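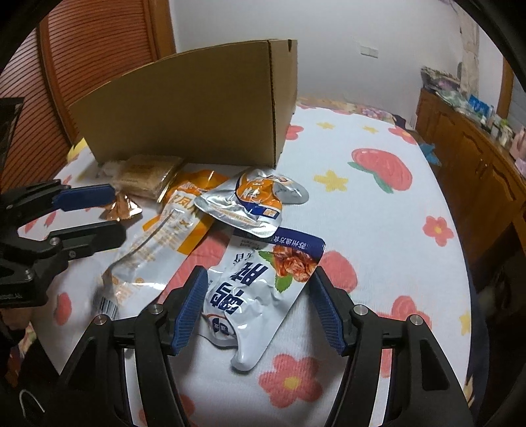 Re: [gripper-care] Pads slip on foil packets after the pad change
Date: 2020-06-05

A member at Tindach wrote:
> We changed the ribbed pads on both hand-held units. Now the left
> one lets go of snack packets when we lift them near the box. Fingers
> open and close fine. Is it the pads or the joints?
> We have 9 spare pads, so we can change them again.

Hello all,

Please do not use the spare pads yet. We had the same trouble on our pair at Jikulwood, also two black units with blue pads, and the pads were good. The fault was in the joint screws.

What I did, in this order:

1. Take the unit off the work and hold it with fingers open. Push each finger sideways with the thumb. If the tip moves more on one finger, the joint has play.

2. Tighten the screws at the joints a little at a time, first one side and then the other. There are 4 on each finger of our version. I stop when the play is gone but the finger still opens by itself – too tight is worse than too loose.

3. Close the fingers slowly on a sheet of paper. The ribs must touch along the full length. On ours only the lower ribs were touching.

4. Wipe the pads with a cloth and a little alcohol. The oil from our hands stays in the ribs.

After this I made 142 lifts with soft packets lying on a quilt and lost 3. All three were picked by a flat corner. With the packet in the middle between the pads I had no loss.

One question from my side: does somebody know if the Poulain screws have the same thread as the Zukident ones? I want to order before July.

Regards from Jikulwood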